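The Long Wait for Nothing to Happen

The most argued-over file at Eston is 561 lines long and decides when a robot should close its hand. Closing the hand takes one line. The other 560 are about whether to bother.

Eston makes planning software for small arms, the sort that sort parts and pack boxes, and its offices in Dorville have the hush of a library where everyone is quietly annoyed. The planner is called Skotard. It takes what the cameras see, guesses where things are, and proposes a grasp. In the early versions it proposed a great many. Shown a bare table, it would find something to pick up, the way some people find something to say.

The culprit was confidence. Skotard had been trained on recordings in which there was nearly always an object, so it had learned, quite reasonably, that the world is full of objects. A knot of grain became a pencil. A shadow became a washer. One build made 347 attempts on a shadow overnight and logged seven of them as successes, a figure that was briefly on a slide.

The fix was to feed it boredom. The team added recordings with open fingers and a clear stretch of table between them, and asked the model to answer "no target" and mean it. 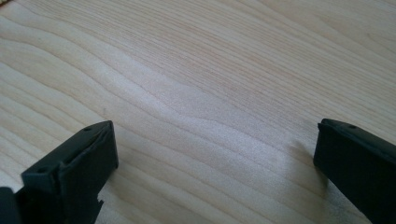 Brouwer, staff writer, automation and software

Wood is harder than it sounds. Wavy grain has edges, and edges are what a vision model lives on. Add a bright patch of light and a soft gray shadow beside one finger, and the software has plenty to get excited about. Skotard now has to see the same target in 50 consecutive readings before it may move, which makes it slower and much better company.

The next release is due in August. The file is expected to get longer.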